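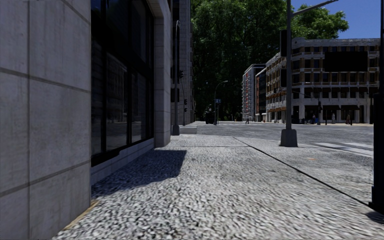 *Sidewalk and stone-clad corner building.*

**Rusnák Dry Cider, 500 ml bottle**

Rusnák makes two ciders, and this is the drier one. The apples are mostly Kisar, a small, sharp variety, with a little Brilell added for body. The back label says 1,000 cases were filled this year. Fermentation is in steel, and there is no added sugar.

It pours pale gold with a fine bead that fades fast. The smell is green apple skin and a bit of hay. On the first sip it is very dry, almost chalky, and the acid runs down the sides of the tongue. After ten minutes in the glass it softened and I got some pear. The finish is short. I would have liked more of it.

I tried it on a Wednesday with roast chicken and again the next day with a hard cheese. The cheese was the better match.
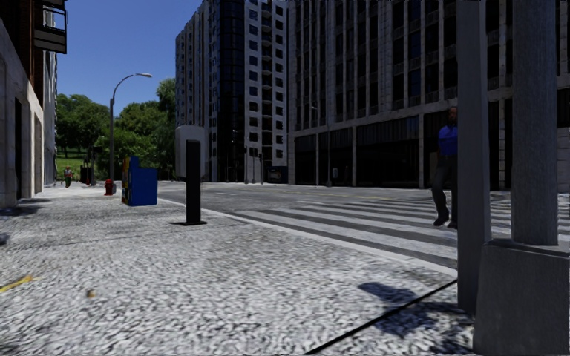 Korkor Annan shared the second bottle with me and liked it less than I did. She found it thin next to the Farnomthorpe, which is sweeter and has more tannin. I see her point, but the Farnomthorpe tires me after one glass and this one doesn't.

Serve it cold but not straight from the back of the fridge. The crown cap on one of my 2 bottles was stiff and bent the opener.

Score: 84 out of 100. I'd buy it again for the summer, probably not for winter.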